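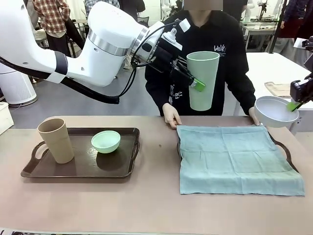

Journal > Popular Music and Audiences > Working Papers > Section 4

February
By Romain Pons and Nnamdi Obi

4. The second single problem

4.1 What the fans said they wanted

Most writing on pop fandom assumes that listeners know what they like and go out to find it. Our diaries suggest a messier business. We asked 53 members of the Grustmont fan club to keep a note of every time they played a song by the band over one winter, and to say in a line or two why they had chosen it. The band had at that point one large hit, one small hit and an album that the club described, with great loyalty, as "a grower".

The diaries came to 1137 entries. A good many of the reasons were of no use to us ("because" was a popular one, as was a drawing of a heart), and we set these aside with some regret. Of what remained, the large hit took 700 plays. The small hit, which in interviews nearly every member named as the better song, took 300. The other ten tracks shared 137 plays between them, and two of the ten were never played by anybody, including the member who told us she knew the album backwards.

We do not think our diarists were lying. Naming the lesser-known song as a favourite is a way of showing that one was there early, or at least that one stayed after the first chorus. Playing it is a separate matter. One member wrote that the second single was "the real them" and then, in the same evening, logged the first single four times. Asked later, she said she had been doing the ironing.

4.2 Concerts as a test of memory

The Stillimstead show gave us a chance to compare what people sang with what they claimed to know. Obi stood at the back on the left side and Pons at the front, an arrangement decided by height. Both authors kept notes on which songs the crowd joined in with, and we compared them the next morning over breakfast.

The notes agreed more than we had feared. Everyone sang the hit. For the second single the front rows sang the verses and the back sang the last word of each line, which is easy enough to catch if the singer takes a breath before it. During the slow numbers, talk at the back grew loud enough that Obi now knows a great deal about a stranger's kitchen extension. Pons, at the front, recorded the same songs as "rapt". We have left both words in our data.

Figure 4 sets out singing along by position in the hall. It should be read with some care, as the two observers differ in hearing, patience and fondness for the band.

Figure 4. Share of each song sung by the crowd, front and back of the hall, Stillimstead. Marked by hand on a five-point scale and averaged across verses.

4.3 The good-looking one

Any account of this kind has to deal with looks sooner or later. Van Dusen, the bass player, is mentioned in the diaries more often than the bass is. Older studies tend to treat this as a distraction from the music, to be confessed to and grown out of. Our members saw no conflict. Several had learned to pick out the bass line by way of the bass player, and could hum it – one did so down the telephone, at length and in tune.

We therefore coded remarks about looks together with remarks about sound wherever they came in the same sentence. A reviewer of an earlier draft found this unserious. We have kept the coding and added a footnote.

Related papers
Queueing as a social skill: notes from the merchandise stall
Who buys the tour T-shirt, and when do they wear it?
Podia and the return of the printed fan newsletter
Encores: a short history of pretending to leave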